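Section 4. Setting Up the Feeding Pump at Home

This section is intended for parents and other caregivers of children who receive tube feeding through the Falstead Home Nutrition Program. Complete the training visit with your program nurse before using the pump on your own.

4.1 Before you begin

1. Wash your hands with soap and water and dry them on a clean towel.
2. Check the child's name and the expiration date on the formula label.
3. Place the Vurov pump on a flat, stable surface or clamp it to the pole supplied.
4. Plug in the charger. A full charge takes around 9 hours.

Note: The pump may be used while it is charging.

4.2 Loading the feeding set

1. Open a new feeding set and close the roller clamp.
2. Pour the formula into the bag. Do not fill past the top line.
3. Hang the bag from the hook and open the pump door.
4. Seat the tubing in the channel, following the arrows, and close the door until it clicks.
5. Open the clamp, then press and hold PRIME until formula reaches the end of the tubing.

Caution: Never prime the set while it is connected to the child.

Families whose child also takes some food by mouth should follow the oral feeding plan written by the speech therapist. The pump schedule does not replace that plan, and the two should be reviewed together at each clinic visit.

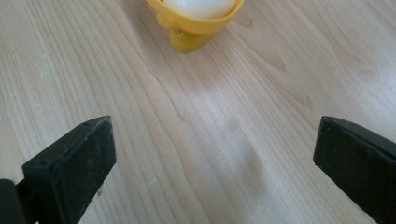 Changes to the rate or total volume must come from the clinic. If a new order has been given by telephone, write it on the order sheet at the back of this binder and read it back to the nurse before entering it.

4.3 Starting a feed

1. Raise the child's head and upper body to at least 30 degrees.
2. Check the tube position as you were taught.
3. Connect the feeding set to the extension tube.
4. Confirm the rate and volume on the screen against the order sheet.
5. Press START.

Caution: Stop the feed at once if the child vomits, coughs repeatedly or has trouble breathing. Call 911 if breathing does not return to normal. If the child has a seizure, stop the feed and follow the seizure plan.

4.4 Supplies and assistance

Supplies are shipped from the Custville warehouse. For routine questions, contact Thitima Chaimongkol, Home Equipment Coordinator, at extension 158. Questions about feeding orders go to Aroha Pryor, RN, at extension 36.

Note: Orders for the December holiday period should be placed early -- deliveries to the Paewai area may take longer than usual.

Revised November 2025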